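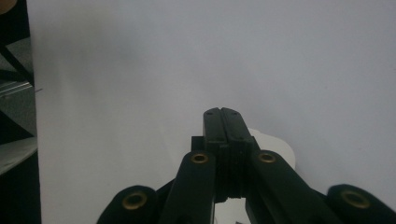

October 12, 2015

Up at 5:30 and could not get back to sleep, so I made coffee and sat with the well paperwork until it got light. The pump is still pulling air. Yesterday the kitchen tap spat for most of a minute before it ran clear, and the shower quit on Keane with shampoo in his hair. He rinsed off with a jug from the fridge. He wasn't happy.

I found the driller's log from when my parents bought the place. It was in the folder with the septic drawings, where I had already looked twice. The well is 167 feet deep and the pump was set 8 feet off the bottom. Static water level is written down too but a coffee ring has gone through it and I can't tell if the first digit is a 5 or a 6. The log says shale from the halfway point on down. My father wrote "good water" in pencil in the margin, and the price of the drilling, which made me wince even in old money.

Called Obed at eight. He can't come until the end of the week. He has a school job over in Gumville with a broken main and the whole kitchen shut. He talked me through checking the pressure tank while we were on the phone. Turn off the breaker, drain it down, put a tire gauge on the valve on top. It should be two pounds under the cut-in pressure. Mine read almost nothing. He said that could mean the bladder has gone and could also mean it has been losing air for years and no one topped it up, and that I should pump it up with the bicycle pump and see if it holds overnight. It took a long time with the bicycle pump. My shoulder is sore as I write this.

I asked him about the air in the lines. He said that is a different problem from the tank. Either the level in the well is dropping below the pump when we run a lot of water, or there is a split in the drop pipe. It has been a dry fall. The creek behind the Mumier place has been down to puddles since the start of the month and I have never seen that in October. He wants us to go easy until he gets here. No laundry, short showers, don't run the dishwasher. I told him we don't have a dishwasher and he said good.

Drove to town after that for the laundromat. Two loads of clothes and one of towels. The change machine was out of order so I had to go next door and buy gum to get quarters. While the dryers were going I walked down to the county office and paid the second half of the property tax, $2,641, which is up again. The woman at the window said the reassessment went through in the summer and we should have had a letter. I don't remember a letter. It may be in the pile. I need to go through the pile.

Ran into Tahira outside the post office. She has had her own well trouble. Theirs went cloudy in August after the quarry started up again and she has been buying drinking water since. She had it tested through the extension office and it came back fine for bacteria but high in iron and something else I didn't catch. She said to get a sample bottle from them now, before Obed opens ours up, and then another after, so there is something to compare. I went back and got one. You have to let the cold tap run five minutes first, which is exactly what we are not supposed to be doing. I will wait for him to say.

She also asked if I was still going to the Zivero meeting. I had forgotten there was one. They want to put in the line for the new houses on the ridge and there is talk of running public water along our road at the same time. A few years ago I would have said no thank you. Our water tastes better than anything out of a pipe in town and it costs nothing but the electric. After this week I am less sure. The hookup fee would be on us and so would the trench from the road, and it is a long driveway. I said I would go and listen.

Home by two. Keane had the leaves raked off the wellhead and the cap wiped down so Obed can get at it. He had also marked where the electric line runs with some of the old tomato stakes. I hadn't asked him to do either one. We had eggs for a late lunch and used one pan and two forks.

Filled the canning pots and four milk jugs from the spigot, slowly, stopping whenever it started to cough. It coughed less than yesterday. That may be the tank or it may just be that we had left it alone all day. The jugs are lined up by the back door for the toilet. The stockpots are on the stove with lids on.

It got up to 77 this afternoon, which is silly for this time of year. I sat on the step for a while with my shoes off and did nothing. The maples on the north side have dropped almost everything but the oak is still mostly green. No rain in the forecast until next week and then only a chance of it.

Checked the tank again before supper. It has lost two pounds. Called Obed and left a message. If it is the bladder then the tank has to be replaced and he said this morning they run a few hundred dollars for one that size, plus the fittings. I would sooner that than have the pump pulled. He would have to bring the truck with the hoist for that, and a second man.

Supper was soup and the end of the bread. Went through half the pile afterward. Found the seed catalog, two dentist reminders and the warranty for the dehumidifier. No letter from the county.

To do tomorrow: gauge first thing, before anyone runs water. Call the dentist. Ask next door if we can fill a few jugs there if ours gets worse. Find out what night the Zivero meeting is. Buy bread.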